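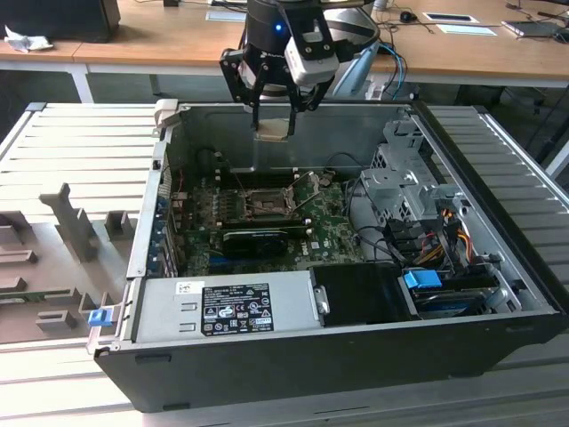 La tour Dell couchée sur le flanc, panneau retiré, socket du processeur vide.

Démonter une vieille tour Dell pour en récupérer les pièces

On m'a encore donné un ordinateur ! Cette fois c'est Araba Kpodo qui vidait son bureau, et comme elle sait que je ne dis jamais non à une tour qui traîne, je suis rentrée avec la bête dans le coffre. Vous êtes plusieurs à m'avoir demandé par mail comment je m'y prends, alors voilà ma méthode, avec mes petites manies dedans.

Ce qu'il vous faut

Un tournevis cruciforme moyen (aimanté si possible, ça sauve des vis), une pince fine, des sachets antistatiques, un feutre et deux ou trois bols pour la visserie. Un bracelet antistatique aussi, si vous comptez réutiliser les pièces. Ajoutez une bombe d'air sec pour la fin, et un chiffon que vous n'aimez pas beaucoup.

1. On débranche et on attend

Retirez le cordon secteur, puis appuyez une dizaine de secondes sur le bouton de mise en marche pour vider ce qui reste dans les condensateurs. Et on n'ouvre JAMAIS le bloc d'alimentation lui-même, même par curiosité, même s'il est débranché depuis des semaines. Il se garde entier ou il part en déchetterie entier.

2. On couche la tour

Posez-la à plat, côté ouvert vers le haut, sur un plan bien stable. Selon les modèles, le panneau tient par une poignée, un loquet ou deux vis à l'arrière. Ne forcez pas, il y a toujours un truc qu'on n'a pas vu. Une fois le panneau enlevé, prenez votre téléphone et photographiez tout : les câbles, les connecteurs, le sens des nappes. Je l'ai négligé une fois, sur une machine que je voulais remonter pour Mylene Bautista, et j'y ai passé la soirée.

3. Les câbles d'abord

Commencez par les câbles de données du disque et du lecteur, puis l'alimentation de la carte mère. Le gros connecteur a un clip sur le côté : on appuie dessus et on tire bien droit en tenant la prise, pas les fils. S'il résiste, un léger mouvement de gauche à droite suffit en général. Les faisceaux rouge, jaune et noir ont tendance à se coincer sous la cage des disques, alors dégagez-les doucement, sans tirer comme sur une laisse.

4. Le disque dur

Sur beaucoup de tours de bureau, les pièces bleues sont celles qu'on est censé manipuler. Sur la mienne, il y a un loquet bleu juste à côté du disque 3,5 pouces. Cherchez l'équivalent chez vous, libérez le disque et faites-le glisser. Notez tout de suite au feutre sur le sachet d'où il vient. Si le disque n'est pas à vous, demandez à la personne ce qu'elle veut en faire avant de l'effacer (Araba voulait revoir ses photos de juin, heureusement que j'ai posé la question).

5. La carte graphique

Retirez la vis ou ouvrez le verrou qui maintient l'équerre à l'arrière du boîtier, puis cherchez le petit ergot au bout du connecteur, côté carte mère. On le pousse d'un doigt et on soulève la carte de l'autre main, par les bords. Quand le capot de la carte cache l'ergot, j'y vais avec le bout d'une spatule en plastique.

6. Le processeur et son socket

Si le processeur est encore là, il faut d'abord ôter le ventirad, puis abaisser légèrement le levier métallique, l'écarter de son crochet et le relever. Le cadre s'ouvre et la puce se prend par les côtés. Si le socket est vide, comme sur ma tour, surtout ne mettez pas les doigts dedans ! Certains modèles ont de minuscules contacts à ressort qui se tordent pour un rien, et une carte mère au socket abîmé ne vaut plus grand-chose. Un cache en plastique par-dessus, et on passe à la suite.

7. L'alimentation et la carte mère

L'alimentation tient le plus souvent par 4 vis à l'arrière, parfois avec une languette à presser à l'intérieur. Gardez une main dessous, c'est plus lourd qu'on ne croit. Pour la carte mère, enlevez toutes les vis avant de soulever quoi que ce soit, et inclinez-la un peu pour dégager les ports arrière. Mes vis vont dans un bol par étape, avec un bout de papier au fond.

Et après ?

Un coup d'air sec dehors, chaque pièce dans son sachet, et je trie : ce que je garde, ce que je donne, ce qui part au recyclage. La carte graphique est promise à Nkrumah Quartey, qui remonte un poste pour son neveu. Le boîtier, je l'aime bien, il ira sans doute sous l'établi en attendant mieux.

Si vous bloquez sur un verrou bizarre, mettez la référence exacte de votre tour dans les commentaires et je regarderai !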